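Cleaning and sealing a marble floor before winter guests
Posted in Home Care > Floors and Tile
Viewed 210 times

Hello everyone! We moved into the house in Drudholm in September and I am still getting to know the floors (and they are still getting to know us, with two children and a grandmother who bakes). The big room downstairs is gray and white marble, polished, and I love it, but there are dull spots near the kitchen door where I think somebody before us used vinegar. A neighbor swears by vinegar for everything. I have been mopping with plain warm water and a drop of dish soap, and now the whole floor looks a bit cloudy by late afternoon, when the sun comes in low. Is that soap film, or is the polish going? And do I need to seal it before my in-laws come and stay for three weeks? I did buy a bottle of the Drosora stone sealer, but I haven't opened it yet and can still return it.
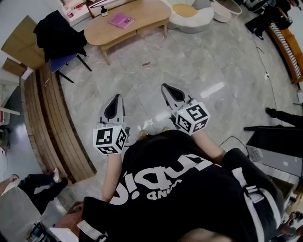

Revathi Iyengar

2 replies, oldest first

Hi Revathi, and welcome to Drudholm! I had marble in my last apartment and made nearly every mistake going, so let me save you a few.

Cloudy all over is very likely soap. Dish soap leaves a film, and each mopping adds another thin layer. Go over the floor twice with clean warm water and a flat microfiber mop, changing the water as soon as it looks gray, then dry it with an old towel. Drying matters a lot if your water is hard like ours. After that, switch to a pH-neutral stone cleaner.

The dull spots are another story, I'm afraid. If it was vinegar, it has eaten a little into the surface, and no cleaner will bring the shine back. Small ones you can try with marble polishing powder, a damp cloth and a good deal of patience. I started with a 3000 grit pad because the man in the shop sold me one, and it did next to nothing on my deeper marks.

For sealing, put a few drops of water on the stone and leave them for ten minutes or so. If the stone darkens underneath, it wants sealer. If the drops just sit there, take your bottle back and buy something nice for the in-laws! Remember too that sealer helps with stains (coffee, oil, your grandmother's baking) but does nothing against lemon or vinegar.

And put a mat at the outside door, a long one. Grit on shoes did more harm to mine than all the spills put together. I got felt pads for the chair legs at the same time and should have done it years before.

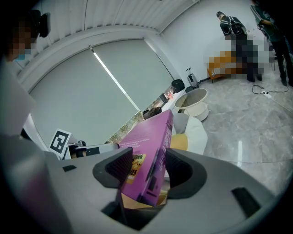
Henrike Kleinschmidt

I agree with most of that, but I wouldn't bother with the powder. We had a man in to hone and polish the hall and he charged 138 for the worst corner, money well spent. Try any product in a closet first. Also no steam mops, my sister ruined hers that way.

Torben Ostermann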